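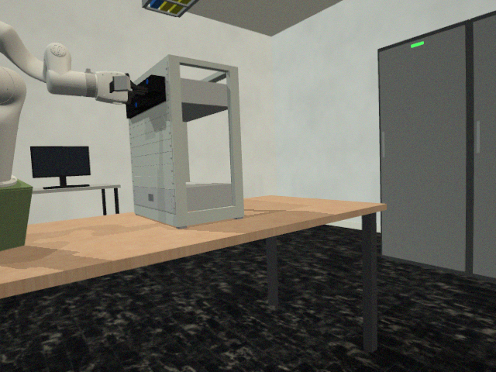 The rack and the long table, gripper on the black module. Rendering.

Kazuhiro Hamada picks up on the second ring and asks if I mind the noise. He's in the kitchen at Tully, the bread is coming out, and he can talk until it's cool enough to slice.

So, quick intro. Tully is the lunch room he has run in Troltwood for eight years. One long counter, a soup, a bread, something with eggs. Before that he fixed phone lines, then he fixed the computers in other people's offices, then he got tired. He wrote me a nice email after my piece on people who change jobs late, mostly to say I got it wrong. I called him up.

"You made it sound like a leap," he says. "Everybody in that article leaped. I didn't leap anywhere. I went down to four days a week, then three, then my boss noticed."

How long did that take?

"Almost 3 years. My wife would say longer."

He grew up above a dry cleaner in Flestberg, the youngest, and doesn't remember anybody cooking with much interest. His mother worked the press downstairs and his father drove. Dinner was rice and whatever was on top of the rice. The bread came later, from a neighbor who baked on her days off and left the ends in a bag on the door handle.

"I thought ends were a kind of bread," he says. "I thought you went to the store and asked for ends."

He still sells them. A bag of ends by the register, pay what you want, gone by eleven most mornings. I ask if it's a nod to the neighbor and he makes a sort of non-committal sound. "It's also that I have a lot of ends."

We get into money, which he's happy to talk about, more than most people I interview. The first winter was bad. The second winter was worse, he'd bought the big oven by then. There was one lunch in Febuary when the whole day's take came to 91 dollars and he'd spent more than that on leeks.

"I remember because I wrote it on the wall. In pencil, inside the closet. It's still there. I painted around it."

What were you thinking?

"That I should buy fewer leeks."

He didn't quit, though he did call his old boss and ask, kind of sideways, if they were busy. They were busy. He never called back. When I push on why he stuck it out he gets a little short with me, says people want there to be a reason and he had a lease. Then he softens. There was a woman who came in every day that winter for soup and read the same fat library book, and he wanted to see if she'd finish.

Did she?

"She moved to Drirnach. She mailed me a postcard when she got to the end. Didn't like it."

A timer goes off. He puts the phone down, I hear trays, somebody laughing, a door. He's gone long enough that I answer two emails.

Back again. We talk about the soup. He makes one a day and won't make two, it's the thing customers argue with him about. Split pea, a tomato with rice in it, a cabbage one he's proud of that doesn't sell. He starts it at six in the morning and it's different by noon, thicker, and the regulars know which hour they like. A guy from the tire place comes at ten thirty when it's still thin and eats it standing up.

"He says it's better. He's wrong but he's consistant."

I ask about the dinner thing. For a while there was talk of Tully opening at night, a proper menu, maybe a second place out in Drirnach. Somebody was going to put up the money. Hamada went as far as looking at a space, a former carpet showroom, and he drew the tables on graph paper.

"It was a beautiful drawing. Room for 200 people. I don't know 200 people."

He let it go in August. Not a hard decision, he says, and then says it was a hard decision. His daughter was starting high school and he liked being home by four. He liked the nap. The investor was decent about it and still comes in, still brings it up, usually around the second cup of coffee.

— Does it bother you?

"No. He tips."

What does he miss from the old work? I figured nothing. But he goes quiet and then talks for a good while about driving out to some farmhouse in bad weather, a line down, an old couple who hadn't talked to their kids in a week. You'd get it going and they'd call right in front of you. You stood in the hall with your boots on and pretended to pack your bag.

"With soup you don't get that so much. People are hungry, then they're less hungry. It's nice. Nobody cries."

He's teaching a baking class now, evenings, in the off season, just a few people at the counter. Bread only. He tells them to bring an apron and a book because there's a lot of waiting. Half of them don't bring the book and end up talking, and two of last year's bunch are now roommates.

I have a list of other questions, the ones about advice for people thinking of doing the same. He doesn't love those. Keep the other job for a while, he says. Learn what flour costs. Eat lunch in the place you want to rent, on a rainy day, and see who walks past the window.

Anything else?

"Yes, I have to go, it's cool enough," he says, and I can hear the knife going already.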